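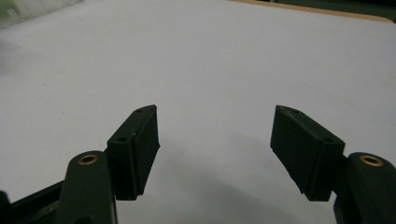 Filtport finger pads, jaws open. Each pad takes two screws.

I get a lot of mail asking what the Filtport hand-held pair is for, so let me just tell you how we use it at Josela. You hold one gripper in each hand, you do the task yourself, and the recordings train a policy that later runs on an arm. No arm on the bench while you record - that's the part I love! Niilo Huttunen drew up the method with me, and the Raltia software lines up both hands with the head camera.

Our test task is a spout pouch and a plastic tub. Sounds easy, but foil pouches slide and crinkle, and the policy has to figure out which hand goes first.

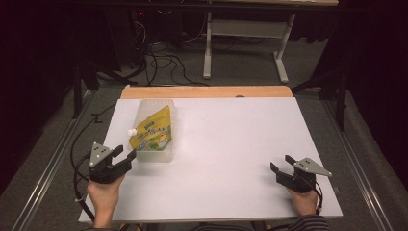

We ended up with 2585 demos, and the thing that helped most was boring old variety in where the pouch starts (I had bet on more footage of the same start, and Niilo still brings it up). With fixed starts the policy finished 40 percent of its trials. With mixed starts it got to 70, same training time, same pads. The misses were mostly at the spout end, so we're recording more of those now.

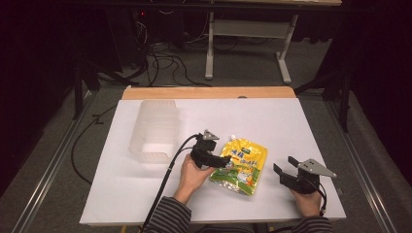
Two-handed pouch task, left jaws toward the cap.

The set comes with 2 grippers, cables and marker plates. Spare pads are sold through Ait Ali, in pairs only. If you want our task sheet before you order, write to Ehab Zerouali and ask for the April version - the older one has the cable routing wrong.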